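Tuva Dalen
22/12/2018

1/ Some news from the women's tour before everyone goes away for the holidays. Pētersons is changing caddies. She confirmed it this morning in a short post with no photo. Eleven seasons with the same person on the bag, and that ends now.

2/ I've covered her since she was playing the Briven Junior, so a few people have asked me what happened. What I know is in this thread. What I don't know I'll leave out.

3/ Start with the basics. There was no falling out that I've been able to find. I spoke to both of them. He wants to be home more. She said she'd known since the fall and asked him to stay through the last event, and he did.

4/ The last event was the Murnwood Classic, where she finished tied for ninth. She shot 68 on the final day with a bogey at the last. That was their last round together and hardly anyone watching knew it.

5/ She did hug him for a long time on the 18th green. A few of us noticed and figured it was just the end of a long season.

6/ The numbers, for people who like them. They worked 397 competitive rounds together. Four wins, two of them in playoffs. Her best year with him was her third on tour, when she won twice and played on the weekend in every event but one.

7/ The last two years were harder. She missed a stretch with the wrist and came back with a shorter swing. She lost distance off the tee and had to learn to hit longer clubs into greens. He deserves a lot of credit for that part. He rewrote his yardage books from scratch over one winter.

8/ She told me once that he never gave her a number and a club in the same sentence. He gave the number, waited, and let her say the club. If he didn't agree he'd say the number again. That was the whole argument.
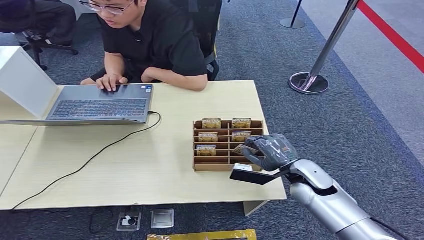

9/ As for who comes next, it isn't settled. She has talked to two people. One has been on tour a long time and is free after his player stepped away. The other is a former college teammate of hers who has only caddied in qualifying events.

10/ I'm not going to name either of them yet. Both have other work to sort out first and neither asked to be in this thread.

11/ She plans to use a local caddie for the first tournament of the new season and decide after that. The first one she's entered is the Divby Open in February. It's a flat course and an easy walk, so a reasonable place to try somebody out.

12/ Divby is also where she made her first cut as a pro. She was 87 yards out on the last hole of the second round, needed to get down in two, and did. He was on the bag that week as a fill-in. He stayed eleven seasons.

13/ Someone asked if this affects her status for next year. No. Her card is fine. She's exempt into everything she'd want to play except the limited-field events, and she can still get into those with a good spring.

14/ Someone else asked about the wrist. She says it's good. She played a full schedule this year and didn't withdraw from anything. She does still tape it for practice -- she says that's habit more than anything.

15/ On equipment, no changes that I know of. Same irons, same putter. She tried a longer putter in a pro-am and put it back in the car afterward.

16/ A correction to something I wrote in the fall, while I'm at it. I said she had made 100 starts with him by the end of last season. She passed that number well before then. I was working from a list that left out the team events and two tournaments overseas. My mistake, and the piece has been fixed.

17/ Back to him for a minute. He's taking a job at the club where he grew up caddying. He'll run the caddie program and teach juniors on the short course two evenings a week. He starts after New Year's. He sounded happy about it.

18/ I asked if he'd come back for a one-off, say a major if she needed somebody. He said he'd carry the bag any week she called, as long as it wasn't during the junior championship. She says she won't call unless she has to, and that she'd like him to have some weekends.

19/ For the people asking why a caddie change is worth a thread -- on this tour a lot of players go through two or three a season. Travel costs are high and the pay below the top thirty or so isn't great. A pair lasting this long is rare. I can think of one other that's still going.

20/ The longer interview with both of them goes up after the holidays. They went through their best and worst rounds, including the one at Briven when she hit the wrong ball and he took the blame for it in front of the rules official.

21/ He maintains it was his fault. She maintains it wasn't. They argued about it for ten minutes while I ate a sandwich.

22/ One more reply, then I'm logging off. Yes, she is still working with the same coach. They have a practice block planned in January, mostly wedges and mostly from inside 100 yards. She ranked lower there this year than she'd like.

23/ I'll post the caddie name when it's confirmed. If you see one floating around before then, it didn't come from me or from her.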